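FOR IMMEDIATE RELEASE
Mar 6, 2022

Renters Group Asks What Tenants Are Getting for a $336 Cleaning Fee

Ziter says its new move-out program will "take the stress out of leaving." Villalobos Renters Network would like to see the receipts.

BISEN - Villalobos Renters Network today called on Ziter, the property manager that runs 2,035 apartments in and near Bisen, to put its new move-out cleaning program on hold until it can show what the work costs and who needs it. Under the program, set to begin in April, every departing household will pay a flat $336 for what the company calls a "Fresh Start Finish." The money will come out of the security deposit. There is no way to opt out, and the charge is the same for a studio as it is for a three-bedroom.

Ziter announced the change in a letter to tenants last month. The letter describes the fee as simple, fair and "in line with what residents have told us they want." It does not say which residents were asked or what they were asked.

"I have been renting for a long time and I have never met the person who wanted to pay more to move out," said Tamer Mahasneh, director of Villalobos Renters Network. "If Ziter did a survey, we would love to read it. We asked for it twice. What we got back was another copy of the letter."

The network does not dispute that some apartments are left in bad shape. It does not dispute that a landlord may charge for cleaning when that happens. Its objection is to a fee that is set before anyone has opened the door.

What the Old Statements Show

Under the current rules, a Ziter site manager walks through an apartment after the keys are returned and bills for any cleaning the place needs. Former tenants sent the network 69 of the deposit statements that came out of those walk-throughs, covering 12 Ziter buildings. Every statement was read by Rawan Karaki, who handles deposit cases for the network.

Most of them show a cleaning charge well below the new flat fee. Several show no charge at all. Where a charge does appear, it is usually described in two or three words: "general cleaning," "kitchen clean," "floors." Only a handful say how long the work took.

Karaki cautions against reading too much into the pile. The statements came from people who chose to send them in, and people who felt they got a fair deal may not have bothered.

"These are not a scientific sample and we are not going to dress them up as one," Karaki said. "But Ziter has the full set. They have a statement for every household that ever left. If the average bill under the old system was anywhere near $336, they could prove it this afternoon. I keep wondering why they don't."

One former tenant, Béla Tóth, left a one-bedroom on the east side of Bisen last year after almost 12 years. He swept, mopped, cleaned the oven and wiped out the cabinets before turning in his keys. His statement shows a full refund of his deposit, with no cleaning charge.

"It took me most of a day," Tóth said. "I didn't enjoy it, but it was my mess and I dealt with it. If I moved out under the new deal, I'd do the same work and pay the same as the guy who leaves a couch and a freezer full of fish. So I guess I wouldn't do the work."

The network expects many tenants to reach the same conclusion, and believes the fee could leave Ziter with dirtier apartments than it gets now.
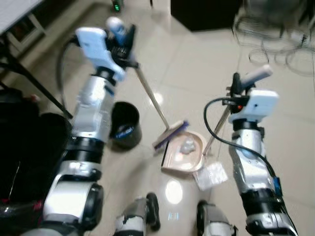
Broom and dustpan on a tiled floor. Tenants would pay the $336 fee even if they sweep up before leaving.

Questions About the Service

Ziter's letter says each apartment will receive "a multi-point professional clean using the Kokine method." Kokine is the contractor hired for the program. The letter does not list the points, and the network has been unable to find a plain description of the method anywhere.

A one-page flyer handed out at two leasing offices offers a little more. It says the service covers floors, kitchen, bath and "touch areas," and that it leaves a home "up to three times fresher." It does not say three times fresher than what.

Tarek Nasrallah, who cleaned apartments between tenants for nine years before joining the network's staff, went through the flyer line by line. In his view, nearly everything on it is ordinary turnover work that a landlord has always had to do before showing a unit to the next renter.

"Sweep, mop, scrub the tub, wipe the switches," Nasrallah said. "I did that in every unit, including the ones that were spotless when I walked in, and the owner paid for it as a cost of doing business. Now it has a name and a leaf printed next to it, and the tenant pays."

Nasrallah also noted what the flyer leaves out. There is no mention of ovens, refrigerators, window tracks or carpets, which in his experience are the jobs most likely to lead to a deposit dispute. The letter says that "additional conditions" may still be billed separately. Read together, the two documents suggest that a household could pay the flat fee and then pay again for the oven.

The network asked Ziter whether that reading is correct. A company representative replied that each case would be looked at individually. That is the system Ziter already has, minus the $336.

A Word About "Normal Wear"

Most renters have heard that a deposit can't be used for normal wear and tear. Fewer know where the line falls, and leases do a poor job of explaining it. A bit of dust along a baseboard after the furniture goes out is one thing. A stove caked with grease is another. Under the current walk-through, a site manager at least has to look at the dust and the grease and make a call, and the tenant can argue with it.

A flat fee removes the argument. Ziter presents this as a benefit to tenants. The network is not convinced. Someone who thinks a $90 kitchen charge is wrong can bring pictures of the kitchen. It is hard to know what to bring against a charge that has nothing to do with the kitchen.

Hiyori Shibata, a tenant at Ziter's Bisen Terrace building, is due to leave at the end of April. She called her leasing office to ask if she could be present when the apartment was inspected.

"The woman I spoke to was nice about it, but she said there wouldn't really be an inspection, because everyone gets the same clean," Shibata said. "So I asked how they would know if I left it clean. She said she'd have to get back to me. I'm still waiting on that one."

What the Network Is Asking For

Villalobos Renters Network has sent Ziter a letter with the following requests:

Delay the April start date until tenants have had a chance to respond in writing.

Publish the average cleaning charge per move-out for the past two years, by apartment size.

Release the terms of the Kokine contract, including the price Ziter pays for each apartment. If Ziter pays less than it collects, say where the difference goes.

Keep the walk-through, and let tenants attend it.

Put in writing that nobody with a lease signed before the program began will be charged under it.

The last item may matter most. Many current leases say that cleaning will be billed "as needed." The network believes a flat fee does not fit those words, whatever Ziter's letter says about "updating our policies," and it is urging tenants not to sign any lease addendum they receive before they have read it with someone else.

"Maybe there's a good answer to all of this," Mahasneh said. "Maybe the contract is a bargain and the numbers work out and we'll look silly. I could live with that. But so far we have a letter, a flyer and a leaf, and I'm not telling people to hand over $336 for those."

Advice for Tenants Moving Out Soon

Tenants leaving a Ziter building this spring should keep a copy of the original lease, take dated pictures of each room once it is empty, including inside the oven and refrigerator, and ask for a walk-through in writing even if the office says there isn't one. Save the reply. Anyone who has already received a deposit statement showing the new fee is asked to send a copy to the network, with the account number blacked out.

About Villalobos Renters Network

Villalobos Renters Network helps renters in Bisen and nearby towns with deposits, repairs and lease questions. It takes no money from landlords or property managers. Help is free and is open to tenants in any building.

Media contact: Rawan Karaki, Villalobos Renters Network. Copies of the Ziter letter and the flyer are available on request. Deposit statements can be shared with reporters only with the former tenant's permission.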